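Zirnovden Residents to Sort Cardboard Separately Beginning in February

The Zirnovden Department of Public Works will begin separate collection of cardboard in February. The service will cover 604 households in the Vishwakarma district and will be extended to other neighborhoods if the first season meets the department's targets.

Under the new schedule, cardboard will be picked up every 2 weeks. Residents are asked to flatten or tear boxes into pieces that fit inside the bin with the lid closed, and to place the bin at the curb by 7 a.m. Printed and painted cardboard will be accepted. Waxed cartons, foil-lined packaging and food-soiled boxes should continue to go in the general waste bin.
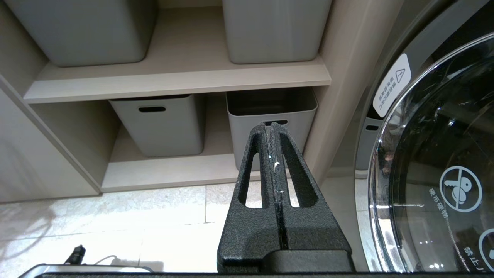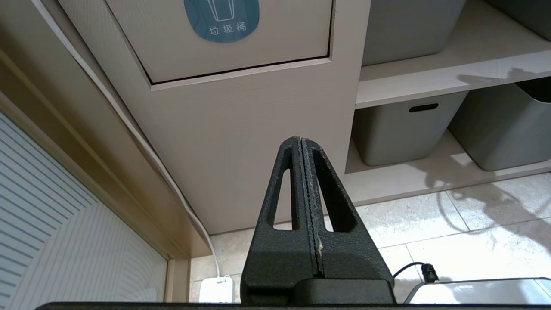
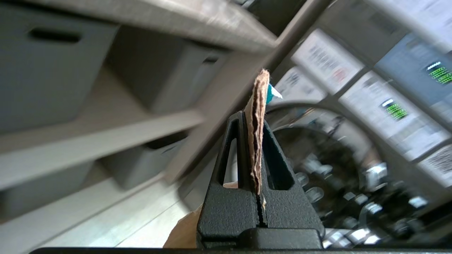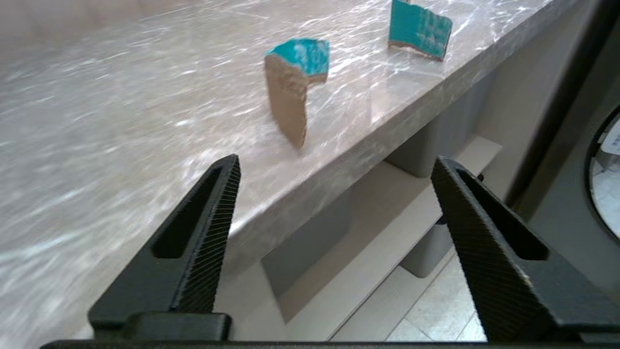
The department adopted the plan after a public comment period in which 71 written responses were received. Most of the responses concerned storage space in smaller homes and the width of the alleys behind Trusero Street, where collection trucks have had difficulty turning. Crews will use a shorter vehicle on that route.

"Residents asked for a schedule they could rely on and for clear rules on what belongs in the bin," said Natsumi Sakai, director of public works. "The guide mailed to each household answers both requests."

Households without room for a separate bin may apply for a shared container. The department has set aside 55 shared containers for apartment buildings, and building managers should submit requests in writing to Girish Pathak in the collections office. Requests will be handled in the order received.

There is no added charge for the service during the first season. Missed pickups should be reported by noon on the following working day. Tape and staples may be left on boxes, but plastic wrap and foam inserts must be removed.

Wen-hsiung Liao, who oversees the district's routes, will present the final route map at the next public meeting. Copies of the map and the household guide are available at the front desk of the public works building and at the district library.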